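Blog > Robots > Software
Posts Projects Reading Contact

January – by Amarachi Tamuno

So I finally ripped out the old motion planner, and I feel great about it! Drunbridge (my pile of scripts that plans for two arms at once) used to treat each arm as its own little problem and check for crashes at the end. Fine when the hands stay far apart. Terrible when they have to meet over a towel.

Saturday I moved everything to one joint plan, both arms together, with finger contact allowed on purpose. The first version took 416 milliseconds per replan, way too slow. Trimming the collision mesh for the fingers got me to around 50, and I'll take it – the control loop underneath doesn't care as long as it gets fresh targets.

I also had to tell the planner that fingertips touching fingertips is okay but knuckles hitting a wrist is not. That table of rules is now 30 lines long and I hate every one of them.

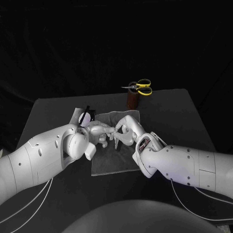 Why not just let the arms take turns? Taking turns is simpler to code, but one arm ends up waiting on the other for most of the job.

Next up is the logging, which still drops messages when both hands talk at once.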